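From: Harriet Halvorsen
To: Temlow playroom list
Date: March 1, 2019
Subject: Re: Storage for the small parts table

On the storage question, Babita Rathore wrote:

> We have 12 sets on the shelf and the small parts still end up
> mixed. I would like one tub per set with a lid, labelled on
> the short end. Casado sell a clear one, 40 cm long, that would
> fit the lower shelf. Is there any objection before I order?
> Also, can someone confirm whether the posting box goes in a
> tub or stays out? It takes up a lot of room for one item.
>
> Babita

No objection to the tubs for the sets. I would keep the posting box out of them, and the whiteboard too.

Taking the tub first. The lower shelf is 60 cm deep, so a 40 cm tub leaves 20 cm behind it. If the tubs go in short end outwards, the labels face the room, but anything pushed to the back will be lost until the shelf is emptied. I suggest a batten screwed across the shelf at 40 cm. Trinidad Soler has offcuts of the right section left over from the coat rail. Two screws at each end will hold it.

The posting box is the wooden one with the slot cut diagonally in the lid. It is awkward to store because of the square top, and nothing can be put on it without covering the slot. My preference is to leave it on the black table at the window end, together with the pink basket and whatever is being used that week. The basket can hold the long items that will not lie flat in a tub.

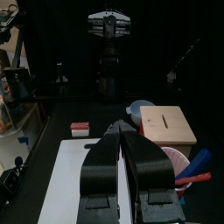

The whiteboard should lie flat when it is put away. Stood on its edge behind the shelf it slides down, and one corner has already been chipped. The striped sponge or eraser should be kept beside the board and not in the basket. Ink from it has marked the lighter plastic pieces twice, and the marks did not come off with soap.

The bowls are a separate matter. They belong with the kitchen set, and I would give that set a tub to itself. Anything with a handle or a spout takes up more space than the list allows for, because it will not nest. I tried the kitchen set in a tub borrowed from the Clidport room and the lid would not close until two bowls were taken out. The Casado tub may be deeper. Babita, could you check the internal height before ordering? The outside figure includes the lid.

On labels: Maximiliano Barroso printed a sheet of 64 last June and most of it is still in the drawer under the sink. They are the removable kind. Please use those up first. Name of the set on the top line, number of pieces on the second. The piece count matters more than the name when someone is packing away in a hurry.

Two points remain open.

1. Whether the red and blue plastic pieces stay in the basket or go back to the sand set. They fit either. I have no strong view, but it needs to be written on the label.

2. Who checks the tubs against the list. Covadonga Bermúdez did it last term and has asked to hand it over.

If the internal height is 12 cm or more, please go ahead with the order. If it is less, reply to the list and I will measure the upper shelf.

Harriet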